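The Left Foot of Ghislain Girard

I was the one who drove Ghislain Girard to his last game for Zeston, so people still ask me what went wrong with him. As if I'd know! I was the kit man. I washed his socks.

He came to us from Plindach in March with a left foot you'd remortgage the house for and a hamstring made of wet string. The club paid for a flat near the ground and I got the job of making sure he ate something in it. He'd sit there with his boots still on and tell me about the goal he scored against Hiebert, from 40 metres out, into the wind. The distance grew a bit every week.
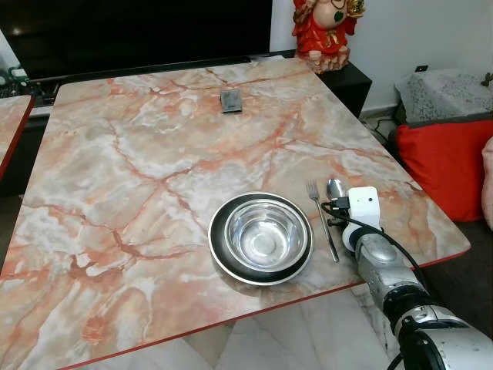 Grodlow reckoned it was 20 metres at most and the keeper had slipped over. Grodlow also reckoned I was going soft on the bloke, and that a winger who won't track back is a spectator with a better view.

Fair enough. But I'd seen him at training when he thought we'd all gone home, hitting the same cross at the same corner flag until the lights went off. Over 160 of them one night -- I know because I had to go and fetch every rotten ball.

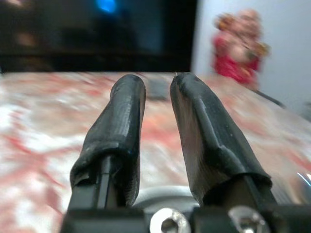 The table at the flat, the week of the Hiebert match

So, Hiebert at home. The gate was 506, a big crowd for us, and it was bucketing down. I picked him up at noon and he didn't say a word until the roundabout, when he asked me if I'd ever been really good at anything. I said stain removal. He laughed so hard he had to wind the window down.

He played 2 minutes. Came off the bench, took one touch, went past their fullback as if the poor kid was a parked car, and put it on our striker's forehead. Over the bar, of course. Then Ghislain just sat down on the grass, very neatly, with his hand on the back of his leg, and I was already running with his jacket.
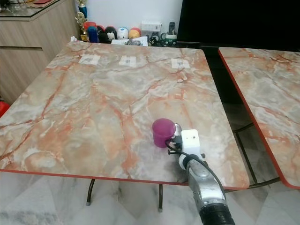 What Came After

He rang me years later from somewhere with seagulls. He was coaching the under-tens, he said, and not one of the little beggars would track back. I asked him what he told them about it. "I tell them about the goal," he said. It was 60 metres by then, and the wind had turned into a cyclone.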